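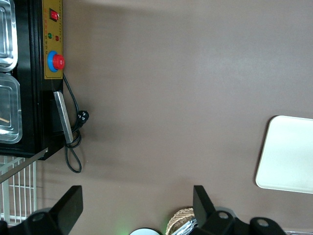 Wrist camera policy ignores the acrylic stand, planner says everything is fine

Posted in: Manipulation software > Perception and planning
Tags: transparent objects, bimanual, wrist camera, Avley

Gorard

We run a snack station with two arms: pick items off a tiered acrylic stand, put them on a beige tray. Control is Avley with the stock depth pipeline. The vendor notes claim clear plastic is "handled." I don't believe it. The point cloud has the snack packets and the sandwich in it, and where the dividers ought to be there is mostly tabletop. The planner then finds a lovely straight path through a wall and reports zero collisions.

I have 3,661 recorded episodes. Before I fine-tune the grasp model on them I'd like to know if more data fixes this or if I'm about to burn a month. Replies along the lines of "just use a bigger model" will be ignored.

Grevholm

Don't train yet. A collision checker can only check geometry it has, and yours doesn't have the stand. Measure the stand, build it out of boxes, and load it as a fixed collision object. Then localize it from something opaque. A printed marker on the table next to the base will do, provided the stand can't slide. Set the padding to 3 mm and see which picks survive. Some won't, and those were never safe to begin with.

I'd also look hard at how those episodes were labeled. When I audited a set like yours, the success flag came from gripper width at close, so dragging the whole stand across the table counted as a clean pick.

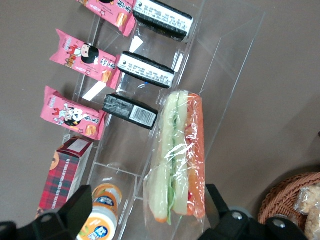

Does padding the collision model make narrow compartments unreachable?

It can. Padding eats clearance from both sides, so a slot that fits the open fingers on paper may have no valid approach left. Keep the padding on the transit motion and reduce it for the last few centimeters, with the speed capped and a force limit active. If the planner still fails, narrow the pre-grasp opening before you touch the padding again.

One more thing on localization: the wrist view is poor for this. Close in, the fingers cover part of the items you want, and the dividers show up as thin bright lines that any edge detector will happily match to something else. Get the stand pose from the fixed camera before the arm moves and hold it for the whole pick.

Wada

had the same thing, turned the depth filter off and it worked ok. try that first

Grevholm

Worked on what? With the filter off you get more points, and with clear plastic plenty of those are reflections or whatever is behind it. I'd want to see a log before recommending that to anyone.

Gorard

Modeled the stand as boxes this afternoon. The planner now refuses 2 of the grasp poses I had been using for the snack packets, and looking at the approach angles I can't argue with it. I also went through the success flags. They are set from gripper width, as you guessed, so I filtered on object pose at the end of the episode and was left with 2,385.
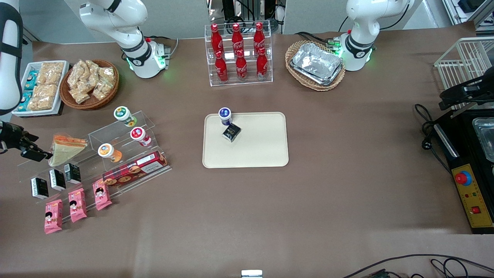

That is still plenty for fine-tuning, but I'm holding off until the fixed camera pose is wired in. What bothers me is the calibration. Avley prints a reprojection error and calls it good, and the same number comes up whether I use the full board sequence or only the easy views from the middle of the table. An error that can't tell those apart isn't telling me much about the far corners, so I'm going to touch off known points with the gripper tip and compare.

Wada's suggestion I did try, with logging. The dividers did not appear. I got a cloud of speckle above the tabletop and the planner started detouring around nothing. Filter is back on.

Leaving this open until I have touch-off numbers.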